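Wirska stacking basket, yellow
Reviewed October 11, 2018

We bought two of these from the Ketilsson shop in Gadstead to replace a wire rack that had gone rusty at the joints. They sit on the kitchen side and hold whatever fruit and veg doesn't need the fridge.

The basket is plastic and light. Ours has held potatoes, onions and a full bag of cooking apples without bowing. The rim is smooth all the way round, so it doesn't dig into your fingers when you carry it in from the car. My old rack did, and I don't miss it.

Cleaning is easy enough. Warm water and a soft brush gets the soil out. I put one through the dishwasher on the top shelf and it came out the same shape, though the maker says to wash by hand. Onion skins cling to it on dry days — a damp cloth sorts that.

Stacking is the weak point. Two full baskets are steady if the heavier one goes underneath. With nothing in the bottom one the top slides when you reach in, and I ended up keeping them side by side. The clip-on feet are sold separately and I think they should come in the box.

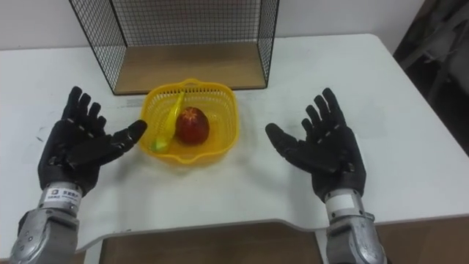 Yellow basket with play fruit in it.

I also looked at the Skulura, which is deeper and has a lid. It costs more and the lid makes bananas sweat, so I took it back. For soft fruit a shallower basket is better anyway, as you can see what needs eating.

Delivery was free over £20, and it took two days.

Four stars. It loses one for the feet.

Lærke Sveinbjörnsson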